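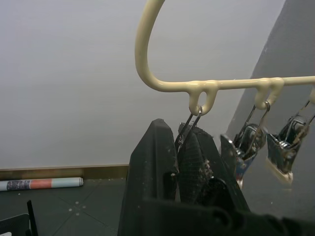
Figure 1. Cream plastic clip hanger, detail of the hook, the bar and the clips hanging from their loops.

Home Projects Reports Archive Contact

Search this site Enter keywords Go

July 2018
By Milagros Montes and Emiliano Miranda

Do Clip Hangers Save Anything? A Report on Drying Small Laundry Indoors

1. Why we picked this

Our course asked each pair to take a household product that makes a claim and check whether the claim holds up. We chose the clip hanger, the kind with a row of clothespin-style clips under a plastic bar. Sellers say it saves space and time and that it is gentle on fabric. We doubted all three before we started, and we should admit that up front. Emiliano grew up in a house where socks went over the back of a chair and dried fine.

2. What we used

We bought hangers under two names, Udeo and Fasar, at the same discount store. Apart from the packaging we had trouble telling them apart, and after the first week we stopped trying. For comparison we had a plain folding rack sold as Herrero, already in Milagros's apartment.

The hanger has a molded hook and a long bar, with thick rings under the bar. Each clip hangs from its ring by thin wire arms and closes with a metal spring. The plastic is glossy. We mention the wire because it turned out to matter more than the clips.

Over the project we hung 164 items, mostly socks, underwear and dish towels. Everything came out of the same washing machine on the same spin setting, and the window stayed shut.

3. Drying time

The box promises "faster drying." It doesn't say faster than what. We checked each item by hand and wrote down when both of us agreed it was dry. This is a weak method and our advisor, Rosalía Marín, told us so. Weighing the items would have been better. We had a kitchen scale but it jumped around too much with light things like a single sock.

With that warning, we couldn't find a difference for socks. Dish towels dried sooner on the rack, where they could be spread over two rods. On the hanger a towel held by one clip folds in on itself and the middle stays damp. You can use two clips, but then you have used up two places for one towel and the space saving is gone.

4. Space

We do give the hanger some credit here. It hooks over a shower rod and takes up no floor. In a small bathroom that is worth something. The trouble is that the clips swing. Because they hang on wires and not on anything rigid, neighboring items drift together and touch, and a heavy sock next to a light one drags the bar down on that side. We spent a good part of the first week rearranging things so the bar would sit level.

5. Marks on fabric

"Gentle" was the claim we trusted least. Of the items we hung, 29 had a visible pinch mark once dry. Most were knit socks clipped at the cuff. The marks on cotton went away with wearing. We don't know about the others, as we only looked once.

We also noticed that dark clips collect lint and dust, and it is easy to miss until you look close. Clipping a clean white towel with a dusty clip seems to defeat the purpose. We wiped the clips between loads after that, which added a chore the box doesn't mention.

6. What other people told us

Marcelino Montoya, who lives down the hall, has used one for years and thinks our complaints are silly. He says we hang things wrong and that socks should go in by the toe. We tried it for one load. The cuffs had no marks and the toes did.

Crescencio Cuesta, from the other section of the course, pointed out that we never tested outdoors, where wind might change everything. He is right. It might also make the swinging worse.

7. Problems with this report

One apartment, one season, two people who expected the product to disappoint. The humidity was whatever it was. We meant to log it and forgot for most of the project. Anyone repeating this in October, with the heat on, could get a different answer on drying time.

We also can't say anything about how long the springs last. The package said 2000 openings and we have no way of knowing where that number comes from. We didn't try to reach it.

8. What we would buy

For socks and underwear over a bathtub, the hanger is fine. For towels we would use the rack. Emiliano has gone back to the chair.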